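The Pleasures of a Pretend Pantry

By Despina Onu
10/08/2023

My niece's first shop sold one thing. It was a wooden egg, it cost whatever you had in your hand, and you had to give it back before you left. I bought that egg so many times over one rainy February that I can still feel the chip in its side. By spring she had expanded into vegetables, and I have been hooked on play food ever since.

If you haven't looked at toy produce since you were small, you're in for a treat. The old hollow fruit that dented when you squeezed it is still out there, and I have a soft spot for it, but it now shares the shelf with felt lettuce, turned wood pears, carrots with proper leafy tops and cucumbers with a shine you could nearly check your hair in. People who make and collect these things care about them a great deal. I spent a good part of the summer talking to them, and I came home with more pretend vegetables than any grown woman needs.

Start with the basket

Everyone I spoke to told me to start with the container, which surprised me. I wanted to talk about carrots! But Higinio Becerra, who has run the play corner at the Brorncombe toy library for 7 years, would not be moved. Children shop first, he told me. They cook later, if they get around to it, and a lot of them never do. What they love is loading up and carrying off. 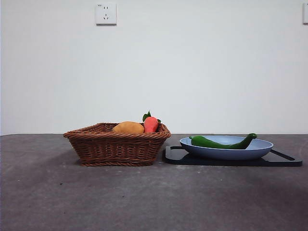

He likes wicker best, and so do I. A basket has a weight and a creak to it, and a thick rolled rim is a friendly thing for small hands to grab. Look for one that is wider at the top than at the bottom, so a child can see everything inside without tipping it over. Run your palm around the inside before you pay. Loose ends can be snipped and sanded in a minute or two, but a basket that scratches all over is a basket you will end up keeping your mail in.

Size matters more than people expect. A full-size shopping basket looks wonderful and is hopeless for a three-year-old, who will fill it to the top and then be unable to shift it. Becerra's rule is that the child should be able to pick it up full and still see their own feet. Two smaller baskets beat one big one every time, and they also put an end to the most common fight in the play corner.

He keeps his on a low counter with nothing else on it to begin with. The children come in, they see the basket, and they go hunting.

Roots and leaves

Now, the vegetables. I could write a whole issue on the carrot alone. It has everything going for it: the color, the taper, that silly burst of green on top. Florin Coman has been collecting play food since his own children outgrew theirs, and his attic holds 728 pieces, every one of them entered in a school notebook with where he got it and what he paid. He has whole pages of carrots. He brought a shoebox of favorites down to the kitchen table for me, and we spent a very happy hour sorting them by how good the leaves were.

Leaves, he says, are where a maker shows off. A cheap carrot has a green knob. A better one has a tuft. The best have separate pointed leaves that stick out over the side of whatever you put them in, so that even a nearly empty basket looks like somebody has been to the market.
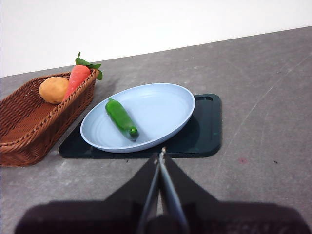 Potatoes are a harder sell, and I want to stand up for them. A good play potato should be lumpy. It should sit a little crooked and look as if it came out of the ground that morning, and the color should be dull, somewhere in the tans, with no shine on it at all. Coman owns one he calls the perfect potato. He let me hold it, and I have to say he has a case. It rolled to a stop against my coffee cup exactly the way a real one would.

Next to a bright carrot, a potato like that comes into its own. The colors are close enough to be cousins, one redder and one browner, and small children will sort them, swap them and argue over them for ages. Ruxandra Sandu, who teaches the youngest class at a preschool on Cavon Street, told me she gave up on color-matching cards once she had a decent set of vegetables. Her class now lines up everything from palest to brightest before snack, without being asked, and corrects her if she gets it wrong.

The great bowl question

At some point the shopping has to go somewhere. Trays are good for this, especially a flat one with rounded corners, because it can be a market stall, an oven shelf or a plate for a very large guest. But for real kitchen drama you want a bowl.

Sandu is a bowl person. She finds hers in thrift stores, always pale ones, always much bigger than she needs. Her reasoning is all about the eye. A light bowl makes every vegetable look fresher, and a deep green cucumber dropped into a big pale one is about as pretty as play gets.
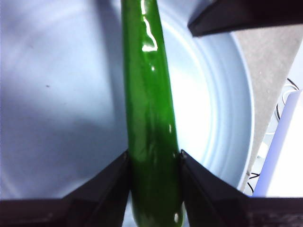
Cucumbers are also the great mixed bag of the toy box. Some are so straight they could be rulers. I like a slight curve and a few bumps along the skin, along with all the gloss the maker can manage. Pick one up and it becomes a telephone, then a microphone, then a boat. Sandu had one boy who spent a full week taking a cucumber for walks.

Ekkachai Rattanakul makes play food for a living, in a workshop behind a bike repair place in Văduva, and he could talk about surface finish until the lights go out. (I was there until the lights went out.) He showed me trial pieces in matte, satin and full gloss, and had me close my eyes and guess what each one was supposed to be. I got the eggplant right by touch alone and was unbearable about it all the way home. Matte is for roots, he told me, and gloss is for anything with a skin you'd wash and eat. Once you know that, you start spotting it everywhere. His range goes out under the name Uvilon, and each piece has a number inked on the bottom. The pepper I bought was 2692. I'm fond of that number now.

He is also very good on scale. Most sets shrink the big things and blow up the small ones so that a tomato and a pumpkin come out nearly the same. Rattanakul refuses. His cucumber is long, his radish is tiny, and if the cucumber sticks out of the basket, so much the better.

Room to work

The last thing I learned, and the one I have put to use right away at home, is to leave some bare surface. I had been setting out play kitchens for my niece the way they look in store windows, with each item in place and hardly an inch between them. She would look at it politely and go find a cardboard box.

Becerra laughed when I told him. His counter is gray and speckled and has taken plenty of knocks, and he wouldn't trade it. A plain top lets the colors sing, and it gives a child somewhere to put things down while they think.

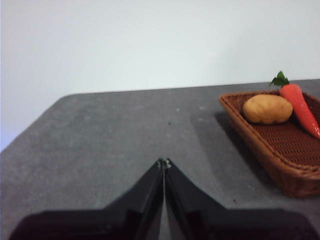 So these days I put the basket off to one side and leave the middle alone. My niece is five now and takes her work seriously. She unloads, she arranges, she loads it all up again, and if I'm lucky I am called in as a customer. Prices have gone up since the egg.

A few practical notes, for anyone tempted. Wipe painted and plastic pieces with a damp cloth and a drop of dish soap, and dry them right away. Felt can usually be washed by hand in cool water, though green felt may bleed, so do the lettuce by itself. Shake out the wicker over the sink, because crumbs get into the weave no matter what you do. For toddlers, stick to big pieces and tug hard on any leaves or stems before you hand them over.

Buy slowly, too. Coman's advice was to pick up 2 or 3 good vegetables and let the collection grow by birthdays. A carrot, a potato and a cucumber will get you through a surprising number of dinners. After that I'd add an onion, and then something odd, like an artichoke, which my niece believes is a kind of bird.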